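Home | Posts | Replies | Media | Log in

We use cookies to remember your settings. Accept | Manage

Rahel Eberhard
28 April 2024

1/ I started in October as a trainee in panel building. I come from office work, so everything was new for me. A small thread with what I learned about control cabinets, for other people who change their job late.

2/ First thing: the drawing is the boss. I wanted to begin with the wires, because the wires look like the real work. My supervisor at Vilter gave me the drawing and a pencil, and I was reading for 2 days before I touched a tool.

3/ The layout makes sense when you follow the power. It comes in at the main breaker, then goes to the smaller breakers, then to the relays and terminals. When I am lost, I go back to the main breaker and begin again from there.

4/ Current transformers confused me a lot. The thick conductor goes through the hole and the thin wires go to the meter. If you mount one in the wrong direction, the meter shows strange values. I know this from my own mistake – it cost me one afternoon.

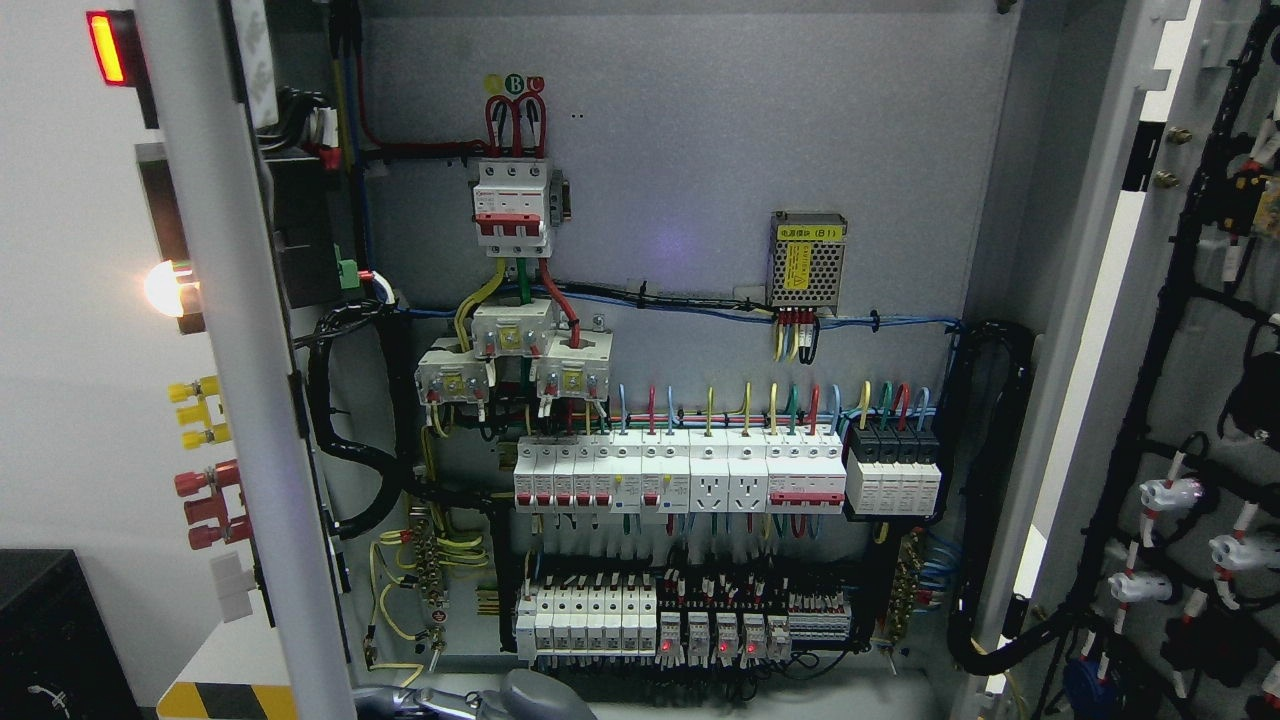 5/ Ferrules and labels. One of our bigger cabinets, for the Urnden pump station, had 1,737 wire ends on the list. Every end gets a ferrule and a number. It is boring work, but I started to like it. I put on the radio and my hands know what to do.

6/ Colors help, but do not trust only the color. An old cabinet can follow another rule, or somebody took the wire that was in the box. Isolate, lock, and test for zero voltage before you put your fingers inside. Every time, also when you are tired.

7/ Cable ties: do not pull them too strong, and cut the end flat. A sharp end will open your arm when you reach behind. I have two scars from the same cabinet.

8/ I still cannot make a nice bend with thick cable. My colleague does it over the knee in one move and I fight with it like with a snake. If somebody has a good method, please write me.

Comments

Rochelle Alcantara: For thick cable, bend it a little too far and let it come back. And cut it longer than you think!

Rahel Eberhard: Thank you, I will try it tomorrow with a rest piece.

parkside_sparky: Those tie ends got me too. Flush cutters, worth every cent.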